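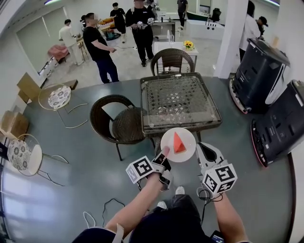
Watermelon season is still a fair way off where we are, but I start thinking about it as soon as the mornings lose their bite, and every year I get emails asking how to keep a cut melon from going slimy in the fridge. The first thing is to stop cubing it all the moment you get it home. I know it's tempting, and I know the tubs look lovely stacked up, but a melon keeps far better in big pieces with the rind left on. A triangular wedge on a plain white plate is how I serve it anyway, rind along the bottom so the kids have something to hang on to, and it means I only cut what's going to be eaten that arvo.

For the rest, press a piece of beeswax wrap (or cling film, if that's what's in the drawer) right up against the cut face so there's no air gap, and put it on the middle shelf. The bottom of our old Zwane fridge freezes anything it touches, and a frozen melon thaws into something like wet carpet. Wrapped well, mine is good for three or four days. If you must cube it, line the tub with a folded tea towel or paper towel and change it when it gets soggy.

Do wash the outside before the knife goes in. The blade drags whatever is on the skin straight through the middle, and that goes for rockmelon even more, with all that netting for the dirt to sit in. A soft veggie brush and running water will do, then dry it off so it doesn't skate across the board. Damp cloth under the board too, please!

Now, the rind. My grandmother pickled hers every summer and I didn't appreciate it one bit until I was grown up and she'd stopped making it. Peel off the hard green skin, keep the pale part, and cut it into fingers. For 900 grams of rind I use 400 grams of sugar, two cups of cider vinegar, a good knob of sliced ginger and 5 cloves. Soak the rind overnight in salted water, rinse it, simmer in fresh water until a skewer goes in easily, then drain and cook gently in the syrup until it looks glassy. I keep the jar in the fridge and we get through it within the month - it's wonderful with cold ham or a sharp cheddar.

And for the drips, because there are always drips: cold water first on clothes, then a dab of dishwashing liquid worked in with your fingers, then the normal wash. Hot water sets the colour. On a light cotton tablecloth I'll leave it in the sun afterwards, and that usually fades whatever's left.

Seeds and scraps can go in the compost, chopped up small and covered with plenty of dry leaves or shredded paper, otherwise you'll have vinegar flies by teatime. You may also get a few surprise seedlings. I let one go last year and it took over the whole path to the clothesline.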